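Notes for the Kinnear lunch talk. Fifteen minutes, then questions. Don't read these out loud, Callum. You did that last time.

**Start with the shoulder, skip the thank-yous**

Say who you are: Callum Guthrie, 44, parent of one, owner of a left shoulder with a plate in it. Mention the ladder. Don't mention what you were doing on the ladder unless somebody asks, and somebody will.

Then the actual topic: what happens between "you're being discharged" and "you're fine." For me that was most of a winter. The hospital part took two nights and involved a lot of capable people. The rest involved me, a sling and a sheet of paper folded in four.

Pause. Have some water.

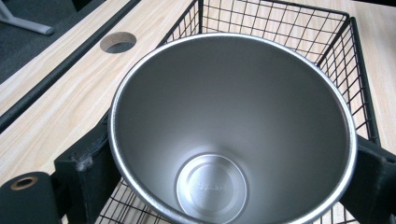
## The sheet of paper

Hold up the sheet. It's the real one, coffee ring and all.

- Six exercises, drawn by someone who has never met an elbow
- The words "as tolerated" four times
- A phone number that rings in the wrong department (they were very nice about it, and by the third call they knew my name)

The point to land: I did none of it for nine days. I wasn't being brave or stubborn. I'd read "rest" on line one and found it agreed with me, so I stopped reading.

By the time I saw Catherine Kerr, the physical therapist at Brestlow, I could lift my arm about as high as a polite wave. She asked what I'd been doing. I said resting. She wrote something down and didn't show me.

Slow down here. People who've had therapy will be laughing and the others need a second.

## Numbers (keep it short, they've just eaten)

- 15 visits were approved. I used all of them and would've stolen one from a stranger.
- My share of the bill came to $2,860. Say it flat and move on. There'll be a noise from the back.
- Catherine had me keep a tally of the pendulum swings, the one where you lean over and let the arm dangle like a wet coat. I had 333 in the notebook by the end of the first week and was hoping for a certificate.

If the room is warm, tell the Stekau story. Stekau is my brother-in-law's shop, and he offered to make me a pulley for the door at home. He made it. It took the door off. Catherine's advice after that was to buy the one from the drugstore.

If the room is cold, go straight to sleep.

(The topic. Not you.)

**Sleep**

Nothing on the sheet covered it, and it was the worst part. Things to say:

1. The recliner. I slept in it for five weeks. My spine has filed a complaint.
2. The pillow under the elbow, which Catherine suggested at visit two and which I ignored until visit six, out of loyalty to my own theory about rolled towels.
3. The 3 a.m. reading. I diagnosed myself with four separate conditions. Two of them only occur in horses.

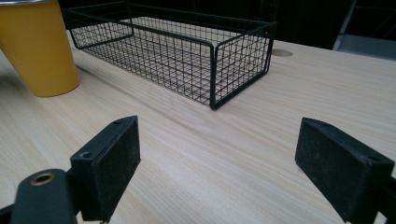 ## What my daughter did

She was eight. She made a chart for the fridge with a line for every inch I could reach up the kitchen wall, in pencil, with my initials, right next to her own height marks. From September until the middle of the winter she was growing faster than I was improving, and she brought it up at dinner.

Don't milk this. Tell it and stop. Last time you teared up and had to pretend it was the air conditioning.

## The dull part that worked

- Same time every day, before coffee. After coffee I had opinions.
- Writing down what hurt, where and when. "Hurts" by itself got me a raised eyebrow. "Hurts at the front when I reach for the seat belt" got me a different exercise.
- Asking at discharge who to call on a weekend. I didn't, and I'd like them to.

Mention the Prolby group here. It meets in the library basement, it's free, the chairs are terrible. Nine regulars when I joined, all further along than me and unbearable about it. Flyers are by the door.

## Finish, then questions

Raise the left arm all the way up. That's the ending. Put it down before it starts to look like you want to be called on.

Catherine went through the answers below and took out my adjectives.
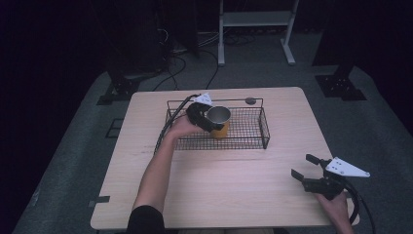
**How soon after surgery should I start the exercises?**

Ask your surgeon or therapist before you leave the hospital, and get the start date in writing. It depends on the repair. Some people begin gentle movement within days and others are told to wait several weeks.

**What if it hurts?**

Some soreness after a session is common. Sharp pain, new numbness, fever, or swelling that keeps getting worse means you call, and you don't wait for the next appointment.

**Did you go back up the ladder?**

My wife sold it.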